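Jusier Robotics Short Course
Handout 8: Collecting Demonstrations for a Shelf Task
Last updated: 26 May 2020

Read this before the lab session. It assumes you have done the kinematics handouts and can bring the two-armed robot to its rest pose and stop it without looking for the button.

1. What is being collected

The policy we train in the second half of the course is learned from recorded demonstrations. One demonstration (an episode) is a continuous recording of the robot being driven through a task by a person. It holds the joint positions of both arms, the commands sent to them, the state of each hand, and the video from the head and both wrists. The learner sees the video and the joint positions and is asked to predict the commands.

Two consequences follow. First, anything the operator knows that the cameras do not show is lost. If you steer the hand by looking around the side of the shelf with your own eyes, the episode contains a motion with no visible cause. Second, the learner copies everything, including hesitation. A four-second pause while you decide what to do is four seconds of training data that says "stay still when the view looks like this."

2. The task

The robot stands at a yellow shelving unit with a handheld device in its right hand. It brings the front of the device to a part on the shelf, holds it there, and withdraws. The left hand carries nothing during this task and should be kept open and clear of the shelf.

Success is judged at the hold. The device must be facing the part and must remain steady until the operator marks the end of the hold. Contact that moves the part is a failure even if the hold that follows is good. Keep failed episodes, and label them as failures. Do not delete them to improve your numbers; the grading scripts read the failure label and expect to find some.

3. Episode structure

Every episode has the same phases, in the same order:

Rest - both arms in the starting pose, hands in view of the head camera.
Approach - the right hand moves toward the shelf.
Align - small corrections until the device faces the part.
Hold - no commanded motion.
Withdraw - back along the approach path as far as the shelf edge, then to rest.

Phase marks are entered with the foot pedal while recording. If you miss one, finish the episode anyway and add the mark in the review tool. Marks added afterward are flagged as such in the file, and the flag should be left alone.

The boundary between approach and align causes the most disagreement between groups. Use this rule: align begins at the first command that reverses direction on any axis of the wrist. It is arbitrary, but it can be checked by a script, and two people applying it to the same file will get the same answer.

4. How much to collect

The shared set currently stands at 2,422 episodes, of which 700 were recorded at the Helitz site in February with an earlier version of the hand controller. The Helitz episodes have a slightly different command scale. The loader corrects for this, but if you read the raw files yourself you have to apply the scale factor given in the header.

Each lab group adds 200 episodes. Split them evenly over the part positions on your assignment sheet. Do not record all of one position and then all of the next. Operators get faster over a session, and if position and time run together the learner can't separate them. The sheet gives a shuffled order. Follow it.

5. Variation

Beginners tend to collect either too little variation or the wrong kind. Useful variation is variation the robot will meet when it runs alone: where the part sits, how it is turned, where the robot stands relative to the shelf, what the light is doing, what else is on the floor. Vary these on purpose and note them in the session log.

Variation in how you perform the motion is a different matter. If half of your episodes come in from the left of the part and half from the right, with nothing in the view to explain the choice, a learner trained with a squared-error loss will average the two and drive straight into the middle. The loss covered in the Todorova notes (section on mixture outputs) handles this case better, but it needs more data to do so. For this lab, agree on one approach side within your group and write it in the log.

Recovery episodes are the exception. Start a share of your episodes from a bad state: device too low, wrist turned too far, hand already past the shelf edge. Correct the error and then finish as usual. Without these, the trained policy has never seen its own mistakes and does not know how to get out of them.

6. Cameras and what they are good for

The head camera gives the overall layout: both arms, the shelf, the floor in front of it. It is the view most operators watch during approach. It is poor for align, where the hand itself hides much of what matters.

The wrist cameras move with the hands, so most of what they see changes from one moment to the next. A fixed part of each view is taken up by the hand's own housing. Do not crop it out. The learner can use it as a reference, and cropping by hand produces slightly different borders in every group's data. The views also tilt heavily as the wrist turns. This is normal and needs no correction in software.

Exposure is locked before each session. With automatic exposure, a bright background behind the hand changes the brightness of the shelf in mid-episode, and this has caused trouble before (see the Reltham comparison in the reading list). Locked exposure means that bright areas may be washed out. Accept this as long as the shelf itself is readable.

7. Review before upload

Play back every episode at double speed with all the views open. Reject the file, as distinct from labeling it a failure, only for these reasons: a camera stream is missing, the streams are out of step with one another, or the emergency stop was pressed. A person walking through the background is not grounds for rejection.

Check the streams against each other at the start of the approach. Pick a frame in the head view where the arm begins to move and confirm that the wrist view begins to move with it. An offset of a few frames is hard to see at normal speed and will ruin the align phase.

8. Sample views

Compare these with your own streams before you start recording.

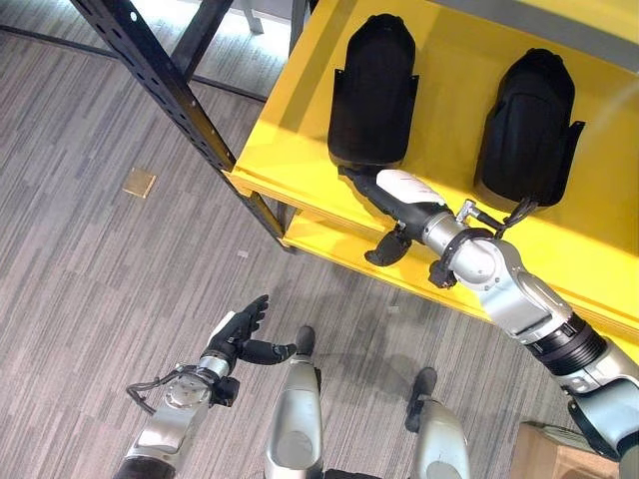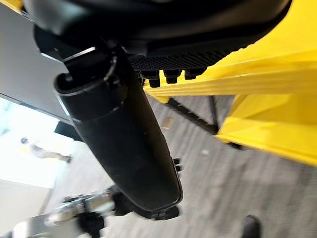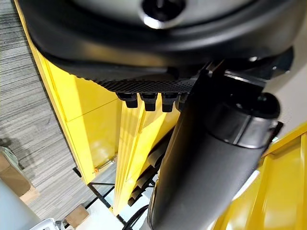

Figure 8.1. Working at the yellow shelving unit: head view (first), and two wrist-mounted camera views (second and third).

Questions to settle in your group before the lab: who operates and who marks phases, which approach side you will use, and how you will choose the bad starting states in section 5. Bring the answers in writing.

Shared 8 times | 4 comments

Comments

Does the 200 include recovery episodes, or are they extra?

Included. Tag them in the log so the split can be checked.

The review tool drops my phase marks if I close it before the save bar finishes. Lost a whole batch of marks that way. The video was fine.

Section 3 says reversal on any axis. On our controller the roll axis jitters by one count even at rest, so align starts immediately. We set a small dead band on roll and noted it in the header, is that OK?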